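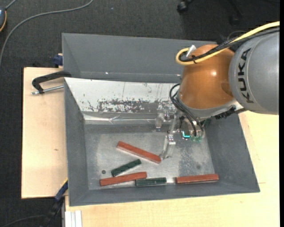
Five blocks, one bin, and the lower finger down by the end of a red one.

May 8, 2018

Last month I promised a post about the grasp scoring results, and then April went by the way April does. So we'll start with the number I didn't want to publish, which is 303. That is how many grasps out of 605 came up with a block in them on the first full run. I have a coin in my desk drawer that could have done the job for less money and without a safety briefing.

For anyone new: the project is called Kakix, and the idea is that the arm teaches itself to pick blocks out of a bin by trying it a great many times and keeping score. No one labels anything. The network looks at an overhead picture, proposes a spot and a wrist angle, the arm goes and does it, and afterward we check whether the fingers closed all the way. If they did, there was nothing between them, and that attempt goes in the pile marked zero. The pile marked zero is our most complete dataset.

The trouble with the first run was the walls. Our bin has sloping sides, which everyone told me was the smart choice, as things slide back toward the middle. They do, sometimes. Other times a block ends up lying along the foot of the wall, parallel to it, and you need to get a finger into a gap that isn't there. The network had learned that blocks are good to grab across the short side. Fine. It had not learned that a wall is a wall. It would propose a lovely grasp, centered, correctly angled, with one finger scheduled to pass through sheet metal.

I spent two weeks assuming this was a data problem, because everything is a data problem if you don't want to read your own code. More wall examples, I figured. We ran them overnight. The score moved by an amount I could have gotten by sneezing on the random seed.

What helped was embarrassingly small. We had been cropping the image around each candidate grasp before scoring it, and the crop was tight enough that the wall often fell outside of it. The network was being asked to judge a parking space through a mail slot. We made the crop wider, fed in the height of the fingertips along with it, and trained again on the same data, all of it, including the overnight stuff I had already written off.

Second full run, same 605 attempts: 126 misses. I checked it twice, then went looking for the bug that was making us look good -- there's usually one -- and haven't found it yet.

Some caveats before anybody from the Drirkdale group writes in. These are rectangular blocks. They don't squash, tangle or roll, and if your method can't pick up a rectangular block you should consider a method for something else. We also never tested more than one bin, so the network may know a lot about this particular set of scratches and nothing about bins in general. A fresh liner would be a fair test. I keep not ordering one.

The failures that remain are mostly of 4 kinds, and the one that bothers me is two blocks end to end with a small gap. The network likes to treat them as one long block and go for the middle, where there is no block. I sort of admire the confidence. The Cludari code we borrowed for the baseline does the same thing, so at least it runs in the family.

Next up is the Tejada set, with curved parts, and I expect the numbers to go back to coin level for a while. I'll post the training curves once I've relabeled the axes, which currently both say "step."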